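Wurkach Royals – README
Text collection, magazine and tabloid pieces on the royal house of Rundholm

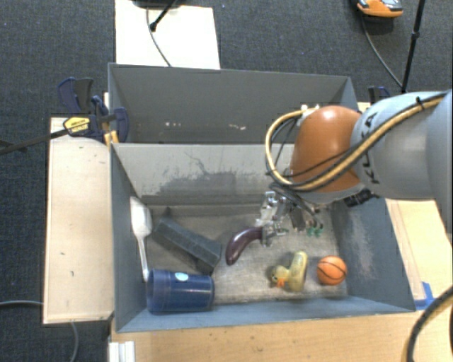 Version 3. Replaces the two earlier drops, please delete those, the dates were a mess.

What's in it
4000 articles, plain text, one per file. Mostly weddings, christenings, state visits, the abdication and the long row over the summer palace. Gossip columns are in too. Letters pages are not.

Where it came from
Scans from the Ratunlow library, plus the back issues Nazanin Ghorbani had typed up for her thesis. The typed ones are much cleaner. Scans have the usual rubbish – broken hyphens, adverts running into the story, "Princess" read as "Princes5" more often than I'd like.

Layout
articles/ – the text
index.csv – file name, magazine, issue, headline, topic
people.csv – spellings of names and titles, incl. maiden names
notes.txt – odds and ends, read it before you email me

Topics
5 labels: wedding, birth, death, scandal, duty. One per article. Ilham Kwok and Nazanin labelled seperately, then argued it out. "Scandal" and "duty" overlap badly for the abdication stuff, dont lean on those.

Known problems
Duplicate stories where two magazines bought the same copy. Some removed, not all.
Headlines missing for most of the September issues, binding was too tight to scan.
Quotes from "a palace insider" are what they are. Not checked against anything. Same goes for ages, dress prices, who was sat next to who.
Deaths are often reported before anything was confirmed. Corrections sit in later issues and are NOT linked back.

Using it
Fine for teaching and for looking at how the magazines wrote. Not a source on the family itself. Living people are named throughout, so no reposting whole articles please. Short quotes ok with magazine and issue.

Raju is the script that splits the columns, it lives in tools/. Needs Python 3. Slow on the wide pages – leave it overnight.

To do
Link the corrections
Finish people.csv (stops at M)
Captions, maybe

Last edit March 25, 2023, IK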